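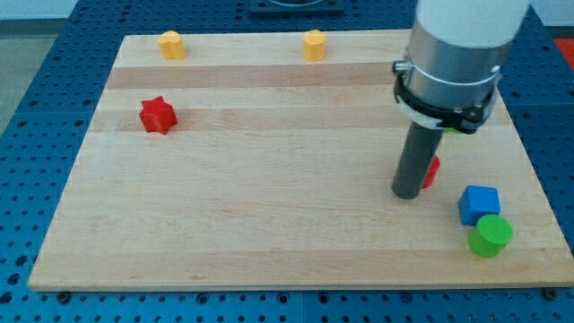
Kestlow 탁상용 밀기 작업 키트, 작은 공방에서 사도 괜찮을까요?

Hina Jadoon
2023년 9월 7일

안녕하세요, 늘 눈팅만 하다가 처음으로 글을 남겨 봅니다. 저는 동네에서 중고등학생 대상 메이커 공방을 운영하고 있고, 지난 5월부터 로봇 팔 수업을 조금씩 해 오고 있어요. 팔은 이미 한 대 있는데(지인이 연구실을 정리하면서 넘겨준 중고예요) 집게가 말썽이라 물건 집는 수업은 거의 포기한 상태입니다. 그러다가 Kestlow에서 나온 밀기 작업 키트를 알게 됐어요. 집게 대신 막대를 팔 끝에 클램프로 물려서 블록을 밀고 모으고 줄 세우는 구성인데, 타공 테이블에 고정하는 나무 작업판이랑 별, 정육면체, 원기둥 같은 색깔 블록이 같이 온다고 합니다.

마음은 벌써 반쯤 넘어갔는데 가격이 516달러라 선뜻 결제를 못 하고 있습니다. 솔직히 나무판이랑 블록, 막대에 이 돈을 쓰는 게 맞나 싶기도 하고, 한편으로는 직접 만들다가 주말을 몇 번씩 날린 기억도 있어서요. 궁금한 건 이렇습니다. 막대를 무는 클램프가 오래 써도 헐거워지지 않는지, 작업판이 습한 여름에 휘지는 않는지, 그리고 같이 주는 예제 프로그램이 초보 학생들한테도 쓸 만한지요. 비슷한 걸로 Vidmont 세트도 있던데 혹시 둘 다 써 보신 분 계시면 비교도 부탁드려요. 수업 한 반이 6명이라 한 대로 돌려 가며 써야 하는 상황입니다. 글이 길어졌네요, 읽어 주셔서 감사합니다!

Iqra Ghumman

반갑습니다! 저도 거의 똑같은 고민을 하다가 결국 샀고, 지금까지 28주째 쓰고 있어서 아는 만큼 적어 볼게요.

클램프부터 말씀드리면, 쓸 만합니다. 다만 처음 조립할 때 볼트를 한 번에 꽉 조이지 마시고, 막대를 끼운 다음 팔을 작업 자세로 내려 놓고 끝이 판에서 살짝 떠 있는지 본 뒤에 마저 조이세요. 저는 이걸 모르고 대충 물렸다가 첫날부터 막대 끝으로 판을 긁었습니다. (지금도 그 자국이 있어요. 볼 때마다 마음이 아프지만 작업에는 아무 지장이 없습니다.) 헐거워지는 건 저희 쪽에서는 두 번 있었는데, 두 번 다 학생이 높이 값을 잘못 넣어서 막대로 판을 세게 누른 뒤였어요. 수업 시작 전에 손으로 한번 흔들어 보는 버릇을 들이시면 됩니다.

판은 아직 휘지 않았습니다. 대신 나사로 테이블에 잡아 두셔야 해요. 그냥 올려만 놓으면 블록을 미는 동안 판이 조금씩 돌아가서 좌표가 다 틀어집니다. 그리고 타공 테이블은 키트에 안 들어 있어요! 상품 페이지 맨 아래에 작게 적혀 있어서 저도 놓칠 뻔했습니다. 이미 있으시면 구멍 간격이 맞는지 판매처에 꼭 물어보고 주문하세요.

블록은 모양마다 밀리는 느낌이 꽤 달라서 그게 수업 거리가 됩니다. 정육면체는 면 가운데를 밀면 비교적 얌전하게 가는데, 별은 뾰족한 데를 건드리면 휙 돌아 버리고, 서 있는 원기둥은 조금만 중심에서 벗어나도 옆으로 빠져나가요. 저희 반 아이들은 별을 구석까지 보내는 과제를 제일 좋아했는데, 한 시간 내내 그것만 하겠다고 해서 진도를 못 나간 날도 있습니다. 블록끼리 붙어 있을 때 하나만 떼어 내는 과제도 좋아요. 쉬워 보이는데 어른들도 한참 헤맵니다.

예제 프로그램은 좀 아쉬웠습니다. 정해진 위치로 직선 밀기, 한쪽으로 모으기까지는 잘 되는데 그 이상은 설명서가 너무 불친절해요. 영어 설명서에 오타도 많고요. 저는 첫 수업용 순서를 따로 한 장으로 만들어서 나눠 주고 있는데, 필요하시면 쪽지 주세요. 보내 드릴게요.

6명이면 한 대로 가능합니다. 둘씩 짝을 지어서 한 조가 팔을 쓰는 동안 나머지는 종이에 밀 순서를 그려 보게 하면 기다리는 시간이 덜 지루해요. Vidmont 세트는 전시장에서 잠깐 만져 본 게 전부라 비교는 못 해 드리겠네요.

Cosia

Vidmont 써 봤어요. 블록이 가벼워서 밀면 너무 멀리 미끄러집니다. 저라면 Kestlow 살 것 같은데 굳이 새것으로 살 필요가 있나 싶네요. 도마 하나 사고 막대 하나 구해서 물리면 비슷하게 되지 않나요? 저는 집에서 그렇게 씁니다. 클램프는 팔 지름 재서 맞는 거 찾으면 되고요.

Hina Jadoon

두 분 다 정말 감사합니다. 도마 얘기 듣고 잠깐 흔들렸는데, 저는 손재주가 없는 편이라 그냥 키트로 가려고요. 테이블이 별도라는 건 전혀 몰랐어요. 저희 테이블은 Breathnach 제품이라 구멍 간격부터 문의해 놓았고, 답이 오면 여기에 덧붙여 둘게요. Iqra 님, 첫 수업용 순서 부탁드리는 쪽지도 방금 보냈습니다!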